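Do linen tea towels really need breaking in, or is that a sales line?
Household Textiles > Kitchen

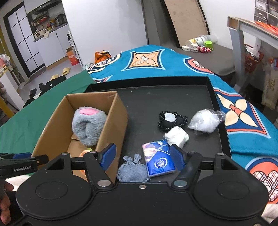

plainweave
Is a new linen towel supposed to push water around the plate for the first month?
Most of them do, and it comes down to the finish the mill puts on the cloth, so a couple of hot washes with no softener should sort it out.
That's the answer I got from the Scanlon shop when I wrote to them. I've now done six washes on a pair of their plain ones and I still reach for the old cotton rag. I'm starting to think "breaking in" means "you'll stop complaining eventually."

dorset_kettle
Six is nothing. Mine took until November and I bought them in spring. They're great now.

plainweave
So they were bad for half a year and that counts as great?

grumblecake
I'm with plainweave. My Fitholm set says 200 gsm on the label and cost more than my toaster. Put one on the kitchen scale, measured it, did the math, and it's nowhere near 200. If they can't get the weight right I don't see why I'd trust the washing advice.

lintfree74
Did you weigh it before or after washing? Linen shrinks, so the number should go up, if anything.

grumblecake
After. Which makes it worse.

soaksalot
What temperature are you all using? I do one long soak in plain water overnight, then a normal warm wash. Never had one that wouldn't dry a glass. Do NOT use dryer sheets, they coat the cloth.

plainweave
No dryer sheets, no softener, warm wash, line dried. I did the overnight soak too, on the second one. Can't tell the two towels apart.

hemstitch
Line drying might be your trouble. They go stiff as a board. Ten minutes in the dryer on low and then hang them up.

dorset_kettle
Please don't put good linen in the dryer. It breaks the fibers and you get fuzz all over your glasses.

hemstitch
Been doing it for years — no fuzz. I have hard water here in Cemmont and without the dryer they'd stand up by themselves.

grumblecake
Is anybody going to mention that half the "linen" towels out there are a blend? Read the small print on the tag.

lintfree74
A half linen blend dries dishes better than pure linen in my kitchen. I'd buy it on purpose.

plainweave
Checked the tag, 100% linen. I'll try the dryer on one and leave the other alone. Not expecting much.

soaksalot
Post back after a few weeks. And wash them separately from anything with terry loops.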